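Kelcombe Steel Utility Bin, large, gray — three stars, and I went back and forth on the third

Posted 2021-11-20

I should say up front that I don't trust storage products with a long list of uses on the label. The Kelcombe says it is good for parts, laundry, pet supplies, garden tools, toys and "workshop overflow." Anything meant for all of those usually does one of them well and the rest badly. I paid $187 for mine, delivery included, and for that money I wanted a metal box that stays square and doesn't rattle.

It does stay square. I'll give it that. The walls are high and flat and they don't bow out when you load it, which was my complaint about the Okberg I had before. The Okberg cost $46, so maybe that isn't a fair fight, but it held up for two years and I would like somebody to explain where the other $141 went. The finish on the Kelcombe is gray, inside and out, and looks different depending on where the light hits it. One side can look almost blue. The product page calls this "cool slate." It's gray.

My main gripe is the inside. There is a narrow ledge along the back wall, and from the ledge a slanted panel runs down to the floor of the bin. The label says the slope "guides contents to the center for easy access." With small hard things it does, more or less. With anything soft or shaggy it does very little. I keep cleaning stuff in mine, dusters and mop heads mostly, and they sit wherever they land.
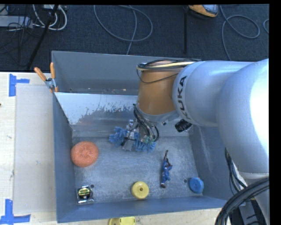 And the ledge collects crumbs. Bits of grit, sawdust, lint, whatever was stuck to the last thing you threw in — it all stops there and stays. You can't tip it out easily because the bin is heavy, and a vacuum nozzle only gets along it if you have the skinny attachment. I wipe mine with a damp rag and it needs doing again inside of a week. A plain box with four walls and a floor wouldn't have this problem. I suspect the ledge is there because it makes the thing look designed.

The size is also worth thinking about before you order. I measured my table and still misjudged it. On a wooden top it takes up most of the usable room, and the bare metal base will mark the wood if you drag it. Mine left a scratch the first day. Kelcombe sells a felt pad set for $19 that should be in the box. I cut up an old place mat and it works fine.

Reaching in is okay if you are tall. The high walls keep things from spilling, but they also mean your whole forearm goes in for anything at the bottom, and the top edge isn't rolled enough to be comfortable if you lean on it.

The Palacios bin gets recommended in the other reviews here as the better buy. I looked at one in the store and the walls were thinner, and it had a similar slope inside, so I left it. Can't say more than that.

I don't believe the 978 five-star ratings. A lot of them seem to have been written on delivery day. Mine has been in use since early November and it's a decent, stiff, overpriced box with a dirt shelf built into it. If you want it for nuts and bolts or other loose hardware, it will probably suit you. For cleaning supplies I'd get something cheaper with a flat inside.

Bought from Nernden, arrived with one dented corner. They offered a partial refund, which I am still waiting on.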